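Nerkell 磁盘工具更新到 7,我先替大家踩了踩

2025-06-14

Nerkell 今天放出了 7 这个大版本,我早上一看到推送就点了升级,咖啡都没来得及泡!这软件我从上一代用到现在,主要拿来查重复文件、给外置硬盘做体检,所以新版有什么变化我还是挺上心的。

先说最想讲的:扫描界面终于重做了。以前那个进度条一卡就卡半天,你根本不知道它在忙什么,现在会把正在读的文件夹名字直接列出来,随时能暂停,关掉窗口再打开也能接着扫。我拿一块塞满照片的旧移动硬盘试了一遍,清出来将近 59 GB 的重复文件(一大半是我自己反复备份的同一个相册,脸红)。

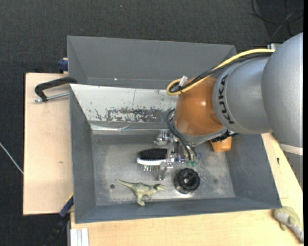
另外一个新东西叫 Bronivo,是内置的备份模块,4 月测试版里就露过面,当时还得单独下载安装,现在直接合进主程序了。它会给每个文件夹保留 10 个历史版本,再多就从最旧的开始删。这个数字目前改不了,我觉得有点小气,做设计、剪视频的朋友估计不太够用。开发商 Clesent 在更新说明里写了后续会开放设置,没给时间,那就先等着吧。

授权方式也动了一下:一份授权可以装 3 台电脑,老用户免费升级,用原来的邮箱登录就行。我登录的时候第一次提示授权无效,退出重进就好了,碰到同样情况的先别急着写邮件。

还有个坑要提醒一句,如果你装了 Wysocka 那个同步插件,升级之前最好先把它停用。我没停,结果两个程序抢着读同一块盘,风扇呼呼转了一上午,扫描也慢得要命。插件那边的页面上已经挂了兼容性提示,新版还在做。

安装包在官网下载页,旧版本里点“检查更新”也能收到。升级完第一次启动会重建索引,盘大的话得等一会儿,我那块主力盘现在还在跑呢,跑完了再来补使用感受。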